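Asunto: Re: [lista-lumbao] Ropa de cama para el albergue, presupuesto

Hola a todas y todos,

contesto deprisa, que salgo en diez minutos. Lo de antes lo dejo citado para que no se pierda el hilo.

> El 5 de abril de 2022 se escribió a la lista:
> Seguimos sin cerrar lo de las sábanas. Produnano nos manda
> precio por 46 juegos, total 3.620 con portes. Jallstead no ha
> contestado todavía. ¿Alguien sabe si el percal que compramos
> en diciembre aguanta la lavandería a 60? ¿Y esperamos a
> Jallstead o tiramos ya?
> Otra cosa: las fundas de almohada, ¿van dentro del juego o
> aparte? En la hoja no lo pone.

Por partes. El percal de diciembre, bien. Encoge un poco el primer lavado, luego ya no. En las camas de 90 ningún problema, en las de matrimonio la bajera va justa de esquinas y hay que pelearse con ella. Si repetimos, pedir la de faldón alto, la otra ni mirarla.

Fundas: van dentro, una por juego en las individuales y 2 en las dobles. Llamé a Produnano y me lo confirmaron por telefono, pero quiero verlo escrito en el presupuesto antes de firmar nada.

Color – yo no pondría blanco otra vez. Se pasa uno la vida con la lejía. El verde claro disimula bastante más y combina con casi todo lo que tenemos en las habitaciones.
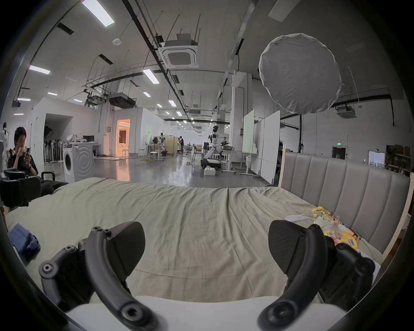
¿Hay que planchar las sábanas de percal entre huésped y huésped? Basta con sacarlas de la secadora un pelín húmedas, estirarlas bien entre dos personas y doblarlas en el momento; la plancha, solo para las fundas y si sobra tiempo.

Sobre Jallstead: yo no esperaba más. El año pasado nos tuvieron semanas con lo de las toallas y al final vino la mitad del pedido. Si alguien tiene un contacto directo que escriba, pero el viernes no lo muevo.. perdón, quiero decir que el plazo que nos dimos no lo muevo.

Pranden tiene protectores de colchón impermeables, de los que no crujen. Necesitamos 41, el resto están decentes. Precio pendiente, lo paso a la lista en cuanto lo tenga. Ojo con la medida de largo, que las literas son de 190 y no de 200, ya nos equivocamos una vez con esto y hubo que devolver todo.

Falta tambien decidir qué hacemos con las viejas. Las que estén enteras, al armario de arriba como repuesto. Las rotas, trapos. Las mantas no se tocan hasta otoño.

Si no hay pegas contesto a Produnano que sí, con el faldón alto y las fundas por escrito. Quien tenga pegas, que las diga aqui y no por privado, que luego no me entero de nada.

Un saludo y perdón por las prisas

Compras – Albergue Lumbao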